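Henthorpe Shared Workshop
Build Your Own Two-Arm Bench
Handout 2: Mounting, cabling and first table tasks
Notes by Ayane Maruyama
Revised 3 July 2023

Before you start

Handout 1 covered choosing a table and checking it for level. You should now have a tabletop fixed to its frame, two arms out of their boxes and a power point within reach. If your table still rocks, go back and sort that out first. An arm that stops quickly will shake a light table, and you will spend your evenings chasing errors that come from the legs.

Most people in the June group worked at home on a desk or a garage bench. The notes apply to both. Where the workshop has its own rule, I have said so.

1. Placing the bases

Put both bases along the near edge, one towards each corner, so the arms reach in over the table from your side. The area between them is where the work happens. Set the bases down loose and move each arm by hand through its range with the power off. Mark the furthest point each gripper can reach with masking tape. The two arcs should overlap in the middle by at least 16 cm. If they don't, bring the bases closer together.

Check the outside too. An elbow that swings past the side of the table will find a shelf, a door or a person. At home, leave 80 cm clear on each side. In the workshop the bays are already marked on the floor — stay inside the line.

Once you are happy, drill and bolt. Clamps are fine for a first evening but they creep. The Gollberg plates we keep in the drawer by the drill press fit most small bases, and you can borrow the drilling template as long as it goes back the same day.

Keep the stop button on each base facing a side you can get to. If you have to reach past a moving arm to press it, turn the base.

2. Cables

Run power and data off the near edge, straight down from each base. Leave enough slack that the arm can turn fully without pulling on a plug, then tie the rest up under the table. Loops on the floor are acceptable while you are testing. They are not acceptable once you start leaving the bench set up between sessions.

Any cable that travels up the arm should be strapped to a link, never across a joint without slack. Bend the joint both ways before you tighten the strap.

Label both ends of everything. Left and right in these notes always mean the arms' own left and right as you look out across the table from the bases.

3. Choosing the surface

A matte surface is easier on any camera you mount later. Gloss gives you reflections that move when you move, and people have lost whole weekends to that. Brown, grey or dark green all work. Plain white does not work well with white objects, for reasons you will see in the next section.

Scuffs don't matter. Wipe off tape residue, though, as light objects catch on it when they are pushed.

4. Your first objects

Start with three or four light things from the kitchen drawer or a discount shop. Choose one thin object, one flat object with a rim and one with an open top. Between them they give you a pick, a place and a drop. The Tanabe starter list has more, but you don't need to buy it.

Lay them out with space around each one and leave the middle clear for the arms to pass. The layout below uses a white plastic spoon, a dark square tray and an open white container, all towards the far side and right of centre.
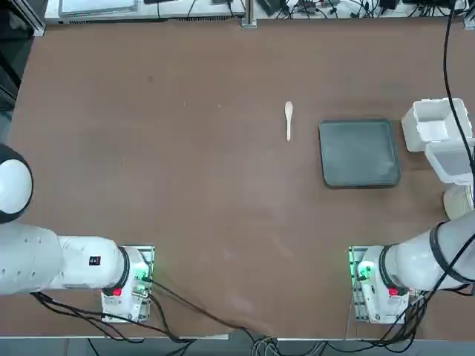 5. Running the spoon task

The aim is to pick up the spoon and set it in the tray. The container is for the second half of the exercise, when you repeat the task with a different target.

Start with both grippers empty and both arms drawn back to their own sides. Use the right arm only. Bring the gripper over the handle, not the bowl, and lower it slowly. A thin handle lying flat is a harder grip than it looks, and the fingertips need to close just above the surface. If they scrape, raise the height by 2 mm and try again.

Keep the speed at 38 per cent or lower for the whole session. Groltari users will find the limit under Motion in the control panel; on other software it may be called a cap or override. Check it again after every restart, as some versions forget it.

Write down each attempt, including the ones where the spoon skids away. Note where it was lying and which way the handle pointed.

6. Packing up

Park both arms, power down at the controller, then switch off at the wall. Objects go back in the tub. At the workshop, sign the bench sheet and note any loose bolts so the next person can tighten them.

For next time: bring your attempt log and a rough sketch of your table with the reach arcs drawn in. We will use both to work out where the overhead camera should go.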